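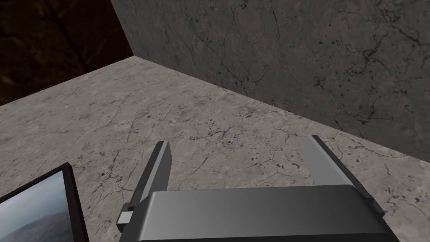

Jul 31, 2023 - sim bench, Haltville

Counter wiping, round 4. Petero ran 116 episodes overnight and 76 finished with the whole patch covered, well up on what we had in January! Most of the misses are in the corner where the counter meets the wall. It gets close, slows way down, then backs off as if the wall were a good bit nearer than it is.

Kadir Başaran thinks the veined marble is throwing off the depth estimate. Could be. I swapped in a plain gray texture for 3 quick runs and all of them reached the corner, so I'm leaning his way - too few to call it, though.

Can it do the kitchen yet? No. Wiping an open stretch of stone, yes, and I'd put that in front of the Visbridge people tomorrow. Moving things aside first and then getting into the corners is still a person's job. But the approach paths are so much smoother now, I kept replaying them.

To do: plain wall with marble counter, then the reverse. Ask Özkan for the newer contact settings. Save the seeds this time.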